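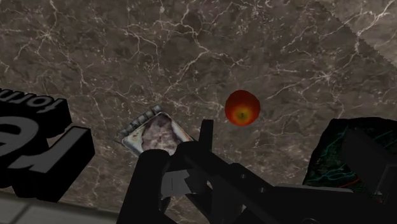
One red apple, marble counter.

Clastach Countertop Oven: my long, rambling review

I bought this thing in November, a week before I had family coming, and if you've ever tried to learn a new oven with relatives in the house you'll know how that went. I've used it nearly every day for months now, so I think I've earned an opinion. Short version: I like it a lot, I'd buy it again, and the timer knob makes me want to throw it in the yard.

Some background. My old one was a Vedent, the small one with the orange light, and it lasted me through two apartments and one very bad kitchen in Linddale where it was the only source of heat in the room. It finally quit in the middle of a tray of biscuits. I looked at getting the same model again but they've changed the door so it swings sideways, and I have a wall on that side. So that was out!

The Clastach was $264 when I got it. I've seen it go lower since then, which stings a little, but I'm trying not to look anymore.

SETTING IT UP

Not much to say. It comes with a rack, a baking pan, a crumb tray and a second smaller rack that I have never found a use for. The booklet tells you to run it empty at full heat for a while, and please do that with a window open, it smelled like a hot raincoat in my kitchen until bedtime. Feet are rubber and they grip nicely. The cord is short. I mean really short, I had to swap places with the coffee maker and I'm still not over it.

HOW IT BAKES

Much more evenly than I expected! Cookies come out the same color front to back, which the Vedent never managed in its whole life. I do still turn the pan halfway through out of habit. Toast is good on one side and fine on the other.

Baked apples are what I make most. I core them, stuff them with butter, brown sugar, raisins and whatever nuts are in the door of the fridge, and put a splash of water in the pan. In the big oven I never bothered with these for just me, it felt silly heating up all that space, and now I have them for dessert way more often than I should admit. Firm apples hold together best. I tried it with some soft ones from the bottom of the bag and got applesauce with skins on (I ate it, it was great on oatmeal).

Potatoes take 70 minutes if they're big ones. I know the booklet says less. The booklet is an optimist.

The lowest setting is 175, and I was excited about that because I wanted to dry apple slices in it. It does work, sort of. The slices near the back get crisp and the ones by the door stay bendy, so you have to keep shuffling them. If drying fruit is your main reason for buying, I'd look at something made for it. My friend Wing-yan Siu has the Kong, and hers has a proper drying setting with a fan that runs slow, and her apple rings put mine to shame. Then again the Kong is enormous and she has to keep her bread on top of the fridge now.
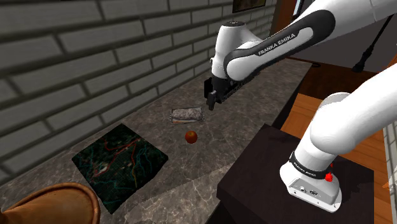 FOIL AND LEFTOVERS

I'm a foil person. Burritos, half a sub, garlic bread, the last piece of lasagna, it all gets wrapped up and goes in the oven, and this is where I think the Clastach earns its spot on the counter. A microwave makes a tortilla go rubbery and then somehow hard. Twenty minutes wrapped up in here and it's soft all through, and if I open the top for the last few minutes I get a little crunch too.

Two things to know. First, keep the foil well away from the heating elements, and don't line the crumb tray with it, the booklet is very firm on that and I agree with the booklet for once. Second, put the wrapped food on the pan and not straight on the rack. Cheese finds a way out. I spent a whole evening scraping the floor of this oven with a wooden spoon handle.

One grumble: there's no reheat button. The Kong has one. Wing-yan says she never uses it, but I'd like the chance to never use it myself.

CLEANING

The crumb tray slides out from the front, thank goodness (the Vedent's came out the back, who thought of that?). The glass wipes down with dish soap. The inside walls have gone a bit brown in the corners and I've stopped fighting it. The pan has one scratch, my fault, I cut a quesadilla on it.

THE TIMER KNOB

Okay. It's a dial, and it goes from off to thirty minutes in about the width of my thumb. Trying to set it for four minutes is like cracking a safe. There's a "stay on" position on the left side and it is VERY easy to nudge it there with your sleeve, which I've done more than once. The ding is one polite little ding and I can't hear it from the next room. I use my phone now.

WOULD I RECOMMEND IT?

If you cook for one or two people and you've got the counter space, yes. If you've got a bigger family or you want to dry a lot of fruit, go look at the Kong and measure first. Four stars from me, and I'd happily make it five if they ever send me a new knob. I did write and ask. They offered me a second crumb tray.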